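Ticket 157 – loyalty points not posting, Skanholm resort casino
Status: open

Hi again, I'm back with the same problem, sorry! I stayed at the Parnstead tower in April, played slots on all 3 nights, and my card was in the machine the whole time. The app still shows only the points from the first night. I've logged out, reinstalled it, and tried my husband's phone – same balance every time.

The front desk told me to give it a few days. I gave it 13 and nothing moved. 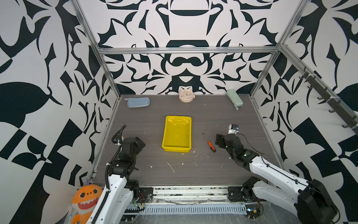

Support (Ninosico): Thanks for the extra detail. Your card number was merged with an older Catacutan account at check-in, so nights two and three may have posted over there. Could you try signing in with the old email?

Okay, that got me somewhere! I'd totally forgotten I had that Catacutan login. Night two is sitting in there, but night three isn't in either account, and the dinner credit is gone too (I was kind of counting on that one).

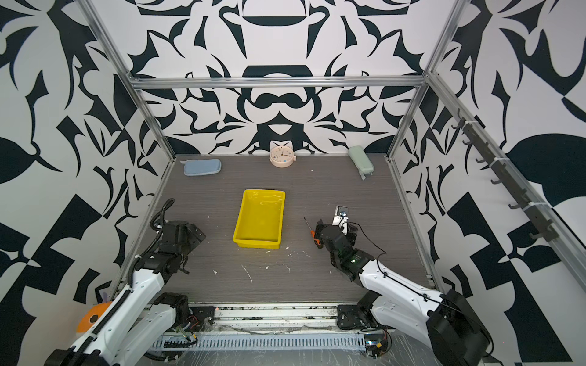 Do I need to send in my slot statement for the missing night? Send it through the app under Play History, and we'll add the points by hand once it matches.

Statement uploaded at 4 pm. I left the old account open for now in case you still need to pull night two across.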